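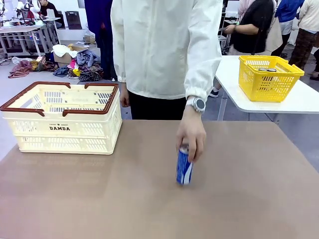 Ticket: slim blue cans counted short when moved from shop basket to yellow basket
Raised by: Plaldale practice shop
Handled by: Khôi Cao, Gramdale stock support
Software: Jerberg Stock, on an Aliyu hand scanner
Priority: normal
Status: fixed, being watched

What was reported

Hello Gramdale! First of all, we love the new stock list and the whole team has taken to it. We've got one puzzle for you though. When we move drinks cans out of the cream DAMDA basket and over to the yellow one on the white table, the total on the scanner ends up lower than the number of cans in the basket. It only happens with the slim blue ones. Everything else on the shelf goes through beautifully, even the crumpled crisp packets, which we were sure would be the trouble!

We finished Monday's session with 195 on the shelf list and the basket count 2 short. Counted again by hand, twice, same answer. Happy to try anything you like.

First reply, Khôi

Thank you for such a clear report, and for counting by hand before writing in. It saved a whole round of questions. I've looked through your log and there are no failed sends, so the scanner isn't losing anything on its way to Jerberg. The missing cans were never read in the first place.

Could you tell me how people are holding the can when they scan it? And which way up do the cans go into the yellow basket?

Reply from the shop

By the top, nearly always. You reach down into the basket, get your fingers round the rim and lift. It's much the easiest way with a slim can. They go into the yellow basket standing up, so we see the silver tops and can tally them at a glance. We tried lying them down once and they rolled about.

We wondered about the white stripe low down on the can. Could the scanner be trying to read that?

Second reply, Khôi

Lovely thought, and I did check! The stripe is a smooth curve and the scanner takes no interest in it. I think we're looking at where the code is. Please could you lay one can down on a plain, pale tabletop and find the code panel on it, then scan it there ten times and send me the log. 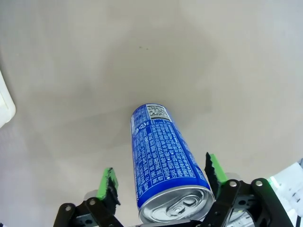

Last changed: July, 16:40, by K. Cao (notes added after can test)

What we found

The black-and-white code panel is right down at the far end of the can, close to the base, on its own white patch. The ring pull end is the end everybody holds. So with a can lifted by the rim, the code is at the bottom of a tall shiny cylinder, and if you scan while you're lowering it into the yellow basket, it has already gone down behind the lattice before the beam gets to it. The scanner then sees a bit of basket and keeps quiet.

There is also a lot of small white print on the blue, in long tight columns running the length of the can. I was really curious whether that was confusing things. It wasn't: the scanner ignored the print every time and read the panel on all ten tries with the can lying down.

The one thing that did slow it was the light. These cans are glossy enough to throw back a bright stripe along one side, and if you turn the can so the stripe lands on the code, the beep comes late. A small turn of the wrist sorts it.

What to do

1. Lift the can out of the DAMDA basket as usual.
2. Stop over the brown table and tip the base towards the scanner.
3. Turn the can until the white patch faces you, wait for the beep.
4. Stand it in the yellow basket, top up.

Both baskets can stay exactly where they are. Please keep the brown handles of the DAMDA basket folded down, as you catch a sleeve on them otherwise (I did, in our own kitchen, with six cans in my arms).

Setting changed

"Repeat scan wait" in Jerberg was at 1,000 milliseconds on your scanner. That's fine for mixed goods but long for a row of matching cans, where a second can arriving too soon is treated as the first one again. I've turned it down by half. If you start getting doubles, put it back under Settings, Scanner, Timing.

Reply from the shop

It works! We ran the full lot through this afternoon and the scanner and the hand count agreed from start to finish. The pause over the table felt slow for the first few cans and then became quite a nice rhythm, tip, beep, in. Our newest starter is now the fastest of us all and very proud.

One small wish: could the beep be louder? The room gets busy.

Khôi

Brilliant news, well done everyone! Volume is under Settings, Sound. Go to level 2 and see how you get on, the top level is rather fierce. I'll leave the ticket open until your next stock day and close it then if the counts still match.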